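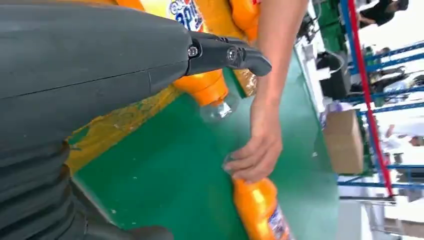 Talks & Workshops > Small Shop Skills

Home | Program | Speakers | Notes | Contact

Bottles, caps and a green table: my speaker notes for the afternoon session

(Read slowly. Drink some water first. You always forget the water.)

Hi everybody, thanks for coming back after lunch, I know the cookies out there are good. I'm going to talk for 40 minutes about caps. Yes, caps! The little lids on bottles. I've spent most of my working life refilling, relabeling and packing bottles, first at Kasten, where we did cleaning products, and now at Zuven, where we do a bit of everything, and I still think the cap is the part of the job people plan last and swear at first.

Quick show of hands: who here has a drawer at home with caps in it that don't fit anything? Keep them up. Okay, that's most of you. Mine is under the sink.

So let's start with the table. I love a colored work surface, and I'll fight anyone on this. We had white tables at Kasten for years and a clear cap on a white table just disappears. You put it down, you look away, and then you're patting around like you lost a contact lens. Put the same cap on deep green and you have a much better chance of spotting it. The one thing I'd warn you about is shine. A glossy top wipes down in seconds, which I like, but under overhead lights you get these big pale patches of glare, and a clear cap in the glare is as good as gone. Move the lamp, or move yourself. Matte mats are fine too, they just hold on to every drip.

And crumbs! Little pale specks show up on green right away. Some people hate that. I like it, I see a speck and I wipe it.

(Pause here for the glare question, somebody always asks. Answer: try the lamp on the left if you're right-handed.)

Next, hands. Small caps get picked up with the fingertips, and that's the part that gets tired. When I started I pinched so hard my thumb hurt by coffee break. You want curled fingers and a light grip. Let the bottle do some of the work. If it's a tall one, I lay it down on its side for a second while I sort the cap out, as long as it's empty or sealed, please, I have done it the other way and my shoes have never been the same. Then I stand it up, set the cap on straight, turn it backward a touch until I feel the thread drop, and only then turn it closed. That backward turn is the whole talk, really. If you leave early, take that with you.

We had an order at Zuven last June, 300 bottles for a shop called Mukier, and we skipped the backward turn to save time. 13 of them came back with crossed threads. All sticky. The box was sticky, the other bottles were sticky, the invoice was sticky.

(Wait for the laugh. If there's no laugh, just move on.)

Let me say something about bright bottles. I'm a big fan of orange. You can find an orange bottle from across the room, and if you knock one over you know it. But put two orange bottles from different makers on the same table and your eye reads the color before it reads the label. I've reached for the wrong one more times than I want to admit in front of my boss. So my rule is one product on the table at a time, and anything else goes on the shelf behind me with the label facing out. The front of the label, I mean, with the big lettering. The small print doesn't help when you're in a hurry.

Where to keep the caps: a shallow tray, on the side of the hand you use. We tried the Cluletti trays with the deep sides and went back to baking pans from the kitchen. If you buy caps in bags of 1000, pour out a couple of handfuls and close the bag. I know it's tempting to dump the lot.

(Hand around the sample caps now. Get them back!)

Then we do the practice round, two people to a bottle, one holds and one caps, then swap. Use the water-filled ones from the crate by the door. Paper towels are on the windowsill.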